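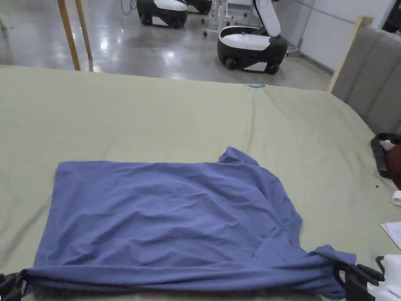 A responsável pela formação em rouparia da Prokham prefere falar de superfícies antes de falar de dobras. A empresa trata roupa de residências e de alojamentos de curta duração, e o primeiro capítulo do manual interno, redigido em conjunto com a consultora Brennan, é dedicado ao plano de trabalho.

"Uma cama serve perfeitamente, desde que o lençol esteja preso", explica. "Se o lençol corre, a camisola corre com ele e o alinhamento perde-se logo no primeiro movimento." Recomenda um lençol liso, de cor distinta da peça, para que o contorno se leia sem esforço. O verde-acinzentado é uma escolha corrente na casa: contrasta com o branco, com o azul e com quase todos os estampados.

A T-shirt de manga curta é a peça de referência do curso. O método tem 3 fases: assentar, alinhar, dobrar. A primeira é a mais demorada e a que os formandos tendem a abreviar. Consiste em pousar a peça com a gola voltada para o lado oposto ao operador, segurar a bainha pelos dois cantos e aplicar tensão lateral moderada. "Tensão a mais deforma a malha, sobretudo em algodão fino. Procuramos uma linha direita, e a linha direita aparece antes do limite elástico."

As rugas diagonais merecem-lhe um parágrafo próprio no manual. Surgem quando um canto é puxado com mais força do que o outro e não se corrigem alisando o centro com a palma da mão. A instrução é largar, voltar a pegar e repetir a tração com os dois lados à mesma altura. 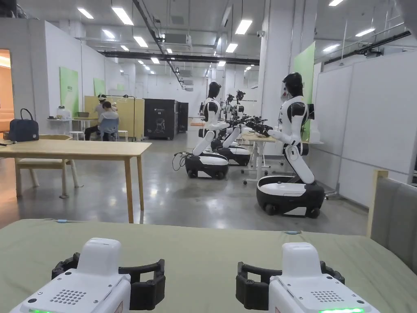

Quanto às medidas, o gabarito Trikivex usado na formação fixa a largura final da dobra em 8 polegadas, valor herdado das prateleiras de um antigo cliente. A profundidade útil dessas prateleiras era de 50 centímetros. A entrevistada admite que o número é discutível — "há quem dobre mais estreito, e fica bem" — mas mantém-no por uma questão de uniformidade entre turnos.

O lote de exercício tem 66 peças, todas de malha. As camisas de botões ficam para um módulo posterior, com outra sequência e outra superfície, mais firme.
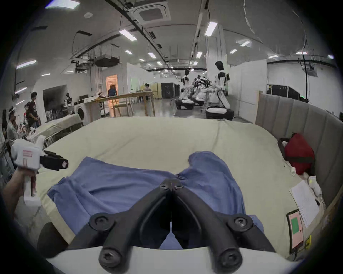
A organização do que rodeia a peça ocupa o segundo capítulo. A regra geral é que os objetos pessoais e os documentos fiquem de um só lado, fora do percurso das mangas. A cabeceira funciona bem como limite: um saco vermelho encostado ao estofo cinzento e uma folha impressa pousada desse mesmo lado deixam o meio disponível para o pano azul, ainda amarrotado. "O saco encostado não me incomoda. Incomoda-me o papel quando acaba debaixo do tecido, que marca a dobra e ninguém percebe de onde veio o vinco."

Sobre os produtos de engomar, é mais breve. A Prokham experimentou em dezembro um spray de acabamento da Resov e limitou-o às golas. No corpo da peça, considera que o alisamento manual é suficiente quando a roupa sai da máquina de secar sem excesso de carga.

A próxima revisão do manual incluirá uma secção sobre lençóis com elástico. O texto está escrito; faltam os desenhos dos cantos.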